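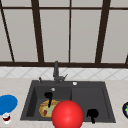 Planning for a kitchen robot: what to budget before you buy

Start with the job. Write down the one chore you want done and where it happens. Clearing a sink is a common pick, and it is harder on equipment than wiping a counter. The arm has to reach over a rim, down into a bowl and back up past the faucet.

Measure first. You need the depth of each basin, the height of the faucet, and the clear counter on both sides. If you have a double sink, measure to the far corner of the far bowl. Compare that with the reach on the spec sheet, then take off the length of the gripper if the maker has counted it in. Fivon lists both numbers. Vida lists only one, so ask.

Make a list of what it will handle. Round, slick things need different fingers than plates do. Soft food needs a light grip. A second set of fingers for our Nurico arm was $69, and we should have ordered it with the arm to save on shipping.

What we spent

Arm and controller, used: $1410
Mount and hardware: $200
Spare fingers: $69
Splash cover: $40

Leave room for an outlet on its own switch. If an electrician has to come out, get that quote before you order anything.

Try it in simulation before you pay. Most makers have free software, and you can build a plain copy of your kitchen in an evening. Use your real measurements. Put the clutter in too, including the stuff that lives on the counter, or the results will look better than they should.

Dark sinks can be hard on cameras. Budget for a small light over the basin.

Buying used: ask for the hours on the joints and a video of the arm moving with a load. Attila Virág in Lurkcombe checked ours over on a Friday and found a worn cable, which the seller took off the price.

Prices tend to be softer in January.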